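Ticket: Fullow reader comments, court stories
Raised by: Mared Prothero
Assigned to: Hiba Hamdan
Priority: High (was Low, then Urgent, then somebody had lunch)
Status: Closed, with muttering

Mared, 08:40
Morning. The comments under our piece on the election fraud trial are being held for moderation. All of them. The queue stands at over 600 and includes one that says only "Good article". The settings page says moderation is off. I have switched it on and off again, as is traditional.

Hiba, 09:05
Thanks. Is it every story or only that one? The sports pages look fine from here, in the sense that people are being openly vile to one another without delay.

Mared, 09:12
Only the trial, the piece on the sacked prosecutor and the one on the Senate hearing. So, law and politics. The recipe column is also fine.

Hiba, 09:50
Found something. Clultero, the filter, has a word list for live court cases. Any comment containing a word on the list gets held, whatever the settings page says. The list was put in during the July inquest, when we were all very frightened of the judge. It has 60 words on it. One of them is "the".

Mared, 09:53
Who put "the" on it?

Hiba, 09:58
The log says "admin". We are all admin. I suspect a pasted sentence got split into separate words, as "defendant", "allegedly" and "with" are on there too, in that order.

Mared, 10:20
Can you take it off? Readers have noticed. I have had an email accusing us of working for the Attorney General, and another, from a different gentleman, accusing us of working against him. Both want their comments published. Both comments are in capitals.

Hiba, 10:31
Removed "the", "with", "a" and "was". Left "defendant" for now. Restarted Clultero. Please post a test comment under the trial story. 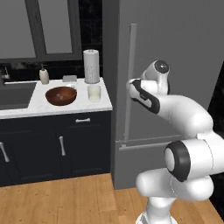
Mared, 10:44
Posted "The verdict was a surprise to the public." Held. Posted "Verdict surprising." Also held. I am running out of opinions.

Hiba, 11:15
Right. Clultero has the new list but Gape is still serving the old one from its cache, and it keeps that for 16 hours. There is a button for clearing it. The button is greyed out for anyone below the rank of publisher.

Mared, 11:17
The publisher is on a train.

Hiba, 11:20
Then I'll do it from the server. Please don't approve anything by hand while I'm in there or we'll get duplicates.

Mared, 11:22
How firm is the "don't"?

Hiba, 11:23
How many?

Mared, 11:24
A page or two. I also let the capitals gentlemen through, for the sake of balance.

Hiba, 12:05
Cache cleared. New comments under all three stories now appear at once. The hand-approved ones have indeed gone up twice, so both gentlemen are now arguing with each other in stereo. I'll run the tidy-up script when traffic drops.

Mared, 12:30
Confirmed working. One more thing: the counter under the trial story says 2,000 comments. I can see nowhere near that.

Hiba, 12:48
It counts held, deleted and duplicate comments as well. That's a known fault, logged under Irex, and has been there longer than I have. Please don't quote the figure in a headline.

Mared, 12:50
Define headline.

Hiba, 13:10
Duplicates removed. Court list is down to names under a reporting restriction, plus "defendant", which legal wants to keep until the sentencing. Anyone using that word will wait for a human. I've added a line to the settings page saying the list overrides the on/off switch. Closing.

Mared, 13:26
Reopening briefly. Headline changed. Closing.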